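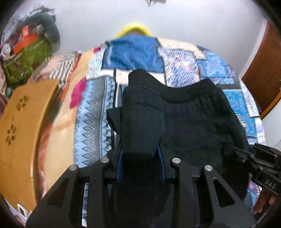
Two hands, one waistband: Nazmiye Altıntaş on choosing a gripper for cloth

Nazmiye Altıntaş has a theory that you can tell how good a gripper is by how quickly you forget you are holding it. She has spent the winter testing it on laundry.

"Boxes are polite," she says. "A box waits for you. You pick up a pair of shorts and the shape you were aiming for has gone, it's somewhere else, and now you've got a fold you didn't ask for. I love it. I could do it all day, and in December I more or less did."

Altıntaş runs the hand tool trials at Galletura, a small group working on two-handed handling of clothes and bedding. The tools are hand-held grippers, one for each hand, with a camera looking down over the jaws. A person does the task, the camera records it, and the recording is later used to teach a pair of arms. Before any of that can start somebody has to decide which jaws to use, and that was her job: two designs, the same clothes, the same people, and a lot of beds.

The first, which the team calls the Batell, is a stiff parallel jaw with a rubber face. The second, the Reletti, has softer edges and a little give in the linkage, so the tips settle against each other as they close. I asked which she had expected to win.

"The Batell, easily. It's stronger, it's simpler, and when you squeeze it you know exactly where the tips are. I'd used something very like it for years on bottles and kitchen things. I told Leopoldo we'd be finished in a week!"

Leopoldo Meléndez, who built both pairs in the workshop, remembers it too. "She said a week. I wrote it on the wall."

What changed her mind was elastic. Anything with a gathered waist is awkward, she explains, as the band wants to pull itself back into a curve whichever way you tug it. You need one hand to hold a fold near one end and keep it there while the other goes looking for a good place further along. With the stiff jaw, the holding hand kept creeping. Testers squeezed harder, their wrists got tired, and the second hand began to rush.

"You could hear it in how people were breathing," she says. "With the Reletti they slowed down. They'd take a pinch of cloth, let it hang off the tips for a second, and then go and find the other side. It looked like somebody folding clothes and not somebody fighting them. I got quite excited, I rang Soledad from the stairs."

Soledad Cuevas looks after the recordings, and her view of the matter is less romantic. She cares about whether the tips stay visible at the moment of contact. Black shorts are her least favourite garment in the world. "Black jaws, black cloth, and a fold exactly where I want to see the edge," she says. "I asked for a different colour on the gripping edges before anything else. Dark blue was what Leopoldo had on the shelf. I'd have picked orange."

Meléndez says orange is coming.

The trial used 15 garments and nine testers, each working through the whole pile with one pair of grippers and then the other. Altogether they kept 230 recordings. Altıntaş is careful about what they show. Dropped grips were fewer with the soft edges on waistbands, cuffs and anything pleated, but for towels there was hardly a difference, and on thick denim the Batell was clearly better. She would still reach for it if the job were jeans.

She is also firm about where the testing should happen. The first sessions were on a bare workbench and she threw the results away. A real bed has a cover on it, often a busy one, and the cover joins in. Close the jaws a little too low and you take a pinch of bedspread along with the shorts. Patchwork and bold patterns are her favourite now, because they make life hard for the camera as well.

"Guadalupe told me I was making it difficult on purpose," she says, laughing. "Well, yes."

Guadalupe Zamudio was one of the nine, and had never held a gripper before. She found the left hand the hardest. "Your right hand learns in ten minutes. The left one just wants to be told what to do. By the end I had it holding still and that was a proud moment, I can tell you."

Next on the list is the trigger. The present one takes the whole hand to close, and after an hour the fingers stiffen. Higinio Alvarado has been drawing a lighter version with a shorter pull, and there is an argument going on over whether a shorter pull means you lose the fine control near the end, just where the soft tips do their best work. Altıntaş thinks you do. Alvarado thinks she hasn't tried his yet.

"He's right, I haven't," she says. "It's being printed this afternoon. I've got fitted sheets ready."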